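Teaching by hand vs. by remote: which one for a beginner?
Ernovside Makers Board > Robots and automation
4 min read
Print this thread | E-mail this thread

dovetail_dan
Sat 6 December

Hello all, I hope everybody is keeping warm. I've been teaching our arm at the Weerakoon workshop to put a pencil into a mug and then slide a box over next to it, which sounds like a morning's work and has eaten most of November. I started by hand, meaning I grab the wrist, walk it through the motion and let Didix record the joints. I have 39 good runs that way. Then a friend talked me into the remote handles, and now I have 23 of those too, and I can't decide which pile to keep adding to. My hand-guided runs are smoother, I think, but my own arms are all over the camera view, and I worry the thing is learning to look for my sweater. Here's the table with the things on it, so you know what I'm dealing with.

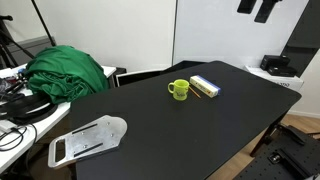
Mug, pencil and box on the black table.

The pencil is the troublemaker, as you might guess. It's thin, it lies flat, and if the fingers come down even a hair crooked they just pinch air. Any advice is welcome, and please don't be shy about telling me I've been doing it all wrong!

3 replies | 12 shares

plumbline
Go remote and don't look back. When you push the arm around by hand you're feeling the contact through your own fingers, and the robot doesn't get any of that when it plays the motion back. With the handles you only know what the cameras know (well, if you're strict and watch the screens instead of the table), so whatever you manage to do, the robot at least has a fair chance of doing too. I would set the 39 aside and start fresh.

marigold_k
Oh, I have to disagree with plumbline there, and I say it fondly, we've had this argument before. For something as fussy as a pencil I'd teach by hand every time. My first week on remote handles I was so jerky that the Dandevo playback looked like a chicken crossing a road. You can record the path by hand, step well back, and have the arm replay it while the cameras run, and there goes your sweater problem. It takes twice as long, I grant you, but you can have a cup of tea during the second half.

Dan, how much are you moving things between runs? I'd turn the pencil a good bit every single time, and swing the box so it isn't always facing the same way. My early sets were all so tidy, everything lined up like a place setting, and then the first time somebody bumped the table the poor arm was lost.

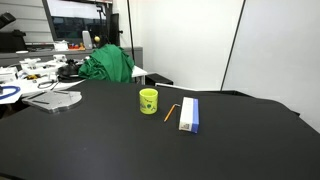 I'd also let the mug wander a few inches, and turn the handle too if you're picking it up by that. Do 30 like so before you change anything else, and keep the ones where you fumbled and recovered. Those little saves taught mine more than the perfect runs did.

plumbline
Replay is fine until the pencil rolls, and then your arm is faithfully grabbing at where it used to be. You'd have to put everything back exactly as it was. But I agree about keeping the fumbles.

marigold_k
So use a pencil with flat sides! Or mark the table with a dab of chalk. I did over 444 replays last winter and threw out very few of them.

dovetail_dan
Thank you both, this is more than I hoped for. I'll stay with the handles for the pencil and do the box by hand with the replay trick, and see which half behaves better. I did try watching only the screens last night and went straight past the mug twice, so I have some practicing to do. Does anybody have theirs set to slow down near the table? Mine has a speed setting in Didix but I can't get it to stick after a restart.

7 comments | Share this thread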